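Javurar Sports Voices: Progress Report to the Umex Fund
May 14, 2024
Prepared by Rachid Filali, program producer

Dear friends at the Umex Fund,

It's a real pleasure to write to you again, and I'll try to keep this shorter than my last report (I know, I promised that then too!). When we started Javurar Sports Voices, the plan was to train young broadcasters from the Nyaga district to host, research and produce their own weekly sports talk show, and I'm so happy to say the show is now on the air and sounding better every week.

We have 13 trainees in the program, and seven of them have already hosted at least one full episode. The rest have been working as researchers and segment writers — a job I did myself for years and still think is the best schooling a host can get. The pilot episode drew 1191 listeners, and the most recent one reached around 2000, helped along by a lively argument over the Ostivska goalkeeper that filled our phone lines well past the closing music.

Not everything has gone to plan. Our second microphone set arrived late, so the live debate segment had to be moved to July, and two of the interview workshops were combined into one long Saturday. The trainees were very good about it. Spending is within the budget you approved, apart from a small overrun on studio hours, which I'd like to cover from the travel line if you agree.

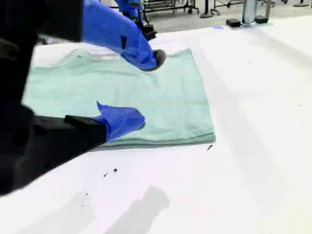

Gloved grippers at work on a folded mint-green towel.

Over the next few months we'll be pairing each new host with a more experienced one, and recording a short series on local women's handball. I would love for you to come and sit in on a taping — just let me know which week suits you and I'll save you a chair by the mixing desk.

With warm thanks,
Rachid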